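Regional Laundry and Textile Services Forum
Board: Visits and Demonstrations
Topic: Gorkeck open day, Stoltitik site, handling of towels by robot arm

Wurkard_Linen
Members are advised that the report of the February visit to Gorkeck is given in this thread. Twelve places were offered and all were taken up. The group was received at 2 pm at the Stoltitik site and was divided into two parties of six, one beginning in the demonstration room and the other with the talk on maintenance. The parties then changed over.

The talk was given by Ming-te Au and dealt chiefly with cable wear, the replacement of gripper fingers and the hours of training that an operator would require. Copies of the slides have been requested and will be added to this topic when received.

This report is confined to the demonstration. Comments are welcome, but members are asked to keep questions of purchase to the Procurement board.

K. Penhale
Could the report state whether the towels were dry, and whether they were presented flat or in a heap? My department was shown a folding machine by another supplier some time ago and the towels had been laid out beforehand with great care. It told us very little.

Wurkard_Linen
The towels were dry. They were presented in a heap, and visitors were permitted to disturb the heap between attempts.

The task was limited. The arm was required to find a towel, take hold of it, lift it and set it down again. Folding was not attempted, and our hosts made this plain at the start. Each attempt was begun by a member of the Gorkeck staff, who remained at the controls with a stop button within reach. Visitors stood behind a line marked on the floor.

Most of the discussion in my party concerned the grip. A towel has no fixed shape, and the point at which it is taken decides how the rest of it will hang. Gorkeck prefers to take a raised fold where one can be found, as a flat edge is more often missed. The staff also spoke of the loops in terry cloth, which can catch on a finger when it opens. They have tried several finger surfaces and have not yet settled on one.

The arm was slow. Members who work beside a busy folding table would have found the pace trying. An attempt that failed was simply begun again, and our hosts did not hide the failures from us.

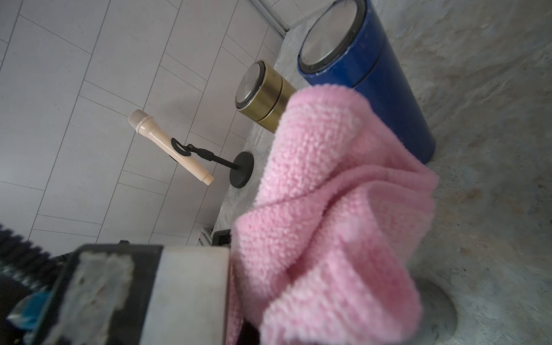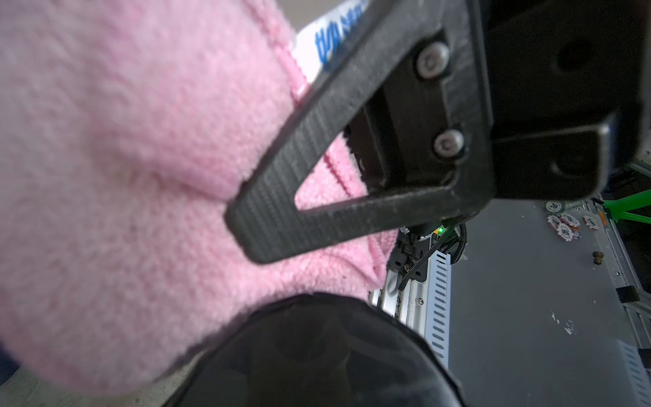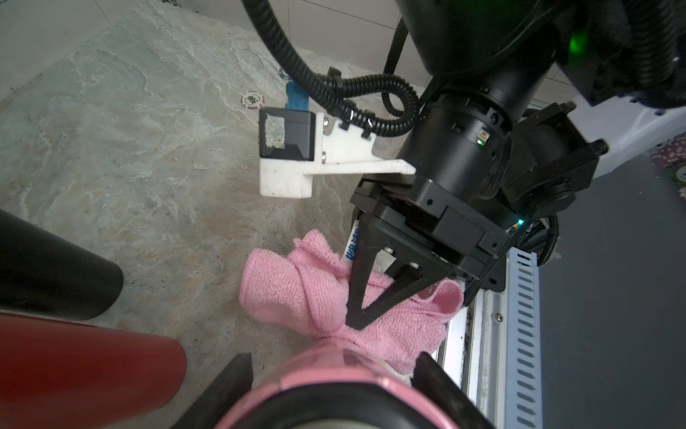
The same pink towel material, at the gripper.

K. Penhale
Thank you. I remain of the opinion that a demonstration of picking up, without folding or sorting, is of small value to a working laundry. We put 400 towels through on an ordinary morning. The picking up is the part that our staff do without thinking, and I cannot see why a visit should be arranged around it.

Northfield Day Staff
With respect to the previous post, the picking up is the part that gives our staff sore shoulders. They bend to the trolley for every item. If an arm could pass towels to a person standing at table height, I would regard that as worth having even if it never folded a single one. The speed would have to improve.

K. Penhale
A raised trolley base would answer the same need at far lower cost. We have used them for years.

Northfield Day Staff
We have them also. They help with the top half of the load.

Kwok
I attended with the second party and wish to correct one point. The report says that visitors were permitted to disturb the heap. In our session this was allowed only at the beginning. Later attempts were made on the towel as the arm had left it, and I thought that an easier test. I raised it with the staff at the time and was told that the session was running late.

I would also have liked to see a mixed load. Pillowcases and thin cotton behave quite differently from terry, and the question was put twice without a clear reply.

Wurkard_Linen
The correction is accepted and the report should be read accordingly. I was with the first party throughout and should have made that clear.

On mixed loads, Gorkeck has since confirmed by letter that only towels and face cloths have been tried to date. Sheets are not in their plans for the present year.

J. Ostrey
Was anything said about noise? Our finishing room is directly beneath an office.

Wurkard_Linen
No measurement was offered. Conversation at an ordinary level was possible next to the line while the arm was moving. The loudest thing in the room was the ventilation.

K. Penhale
If a further visit is arranged I would ask that members be allowed to bring a bag of their own work, unsorted and straight from the dryer. I would attend on that basis, and I would be content to be proved wrong.

Wurkard_Linen
The request has been passed to Gorkeck. Members wishing to be placed on the list for a second visit should reply in this topic, giving the name of their site and the number of places required. Flat shoes must be worn. Parking at Stoltitik is at the rear, by the goods entrance, and the front gate is closed to visitors.

Northfield Day Staff
Two places for Northfield, please.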